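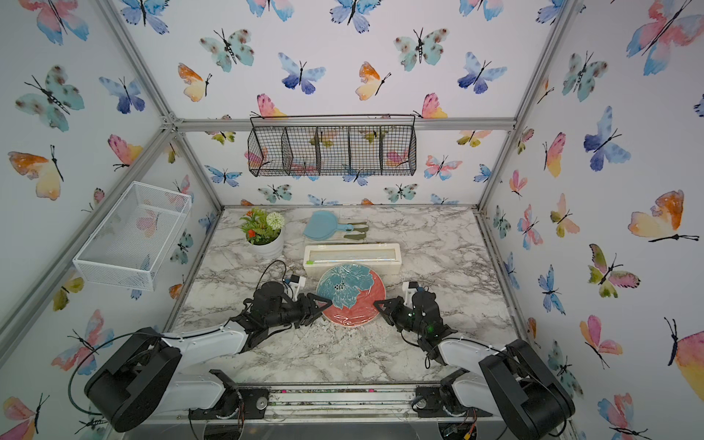
Two robot arms holding a round ceramic plate.

How to Register a Team for the Hemell Amateur Football League

Clubs wishing to enter a team in the Hemell Amateur Football League must complete registration through the club portal before the season opens. The steps below apply to returning clubs and to new entrants. Youth sides follow a separate procedure and should contact the youth section directly.

Before you begin

Have the following ready:

Club number (returning clubs only)
Name and contact details of the club secretary
Proof of access to a home ground for the full season
Current public liability certificate
Home and away shirt colors

Step 1. Open a season entry

Sign in to the portal and select New Season Entry. Returning clubs should enter their club number exactly as it appears on last season's confirmation letter. New clubs should leave this field blank; a number is assigned once the entry has been approved.

Step 2. Confirm your ground

Enter the ground name and the usual kickoff time. The playing surface must be at least 90 meters long. Clubs sharing a ground must upload a letter signed by both secretaries, stating which club has first call on alternate weekends. Teams based at Firari Park do not need this letter — the park office sends its allocation list to the league.

Step 3. Add your players

A minimum of 14 players must be listed before an entry can be submitted. For each player, enter the full name, date of birth and previous club, if any. A player who appeared for another league club last season needs a transfer form, signed by the former club. Forms left unsigned will hold up that player only and will not delay the team entry.

Step 4. Pay the entry fee

The fee is $196 per team and covers referee administration and cup entry. It does not cover match-day referee fees, which are paid by the home side before kickoff. Use the club number as the payment reference.

Step 5. Submit and check your status

Select Submit Entry. The status will read Pending until the registrar, Signe Dahlgren, has reviewed the documents. Please allow ten working days. If anything is missing, the entry is returned with a note and may be resubmitted without a further fee.

Changes after submission

Shirt colors and kickoff times may be changed until the fixture list is published. Players may be added until the end of October. Requests to change grounds must be made in writing to the fixtures secretary, Rodrigo Arrieta, and are granted only where an alternative pitch is already confirmed.

Portal access problems should be reported through the Help link on the sign-in page — include the club name and the step at which the problem occurred.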